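4.2 Setting up the hallway dehumidifier

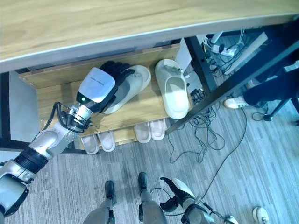 The Dresatel unit is intended for entrance halls, boot rooms and other small spaces where damp coats and footwear are kept. Read Section 2 (Electrical safety) before continuing.

1. Stand the unit upright on a level floor and leave it for at least one hour before switching on.

2. Keep a clear space of 300 mm in front of the air outlet and 96 mm at each side.

3. Slide the water tank into the base until it clicks. The TANK light goes out.

4. Plug the unit directly into a wall socket. Do not use an extension lead.

5. Press POWER, then hold MODE for three seconds to select Drying. The fan starts at low speed.

6. Set the humidity level. A setting of 55% suits most homes.

Note: In Drying mode the unit draws up to 263 W. The fan continues to run for a short time after switching off – this is normal.

CAUTION: Do not hang clothing over the outlet or place shoes on top of the unit.

CAUTION: Empty the tank before moving the unit. Water may enter the motor housing if it is tilted.

For replacement filters, quote part number 279. See Section 4.3 for use with a drain hose.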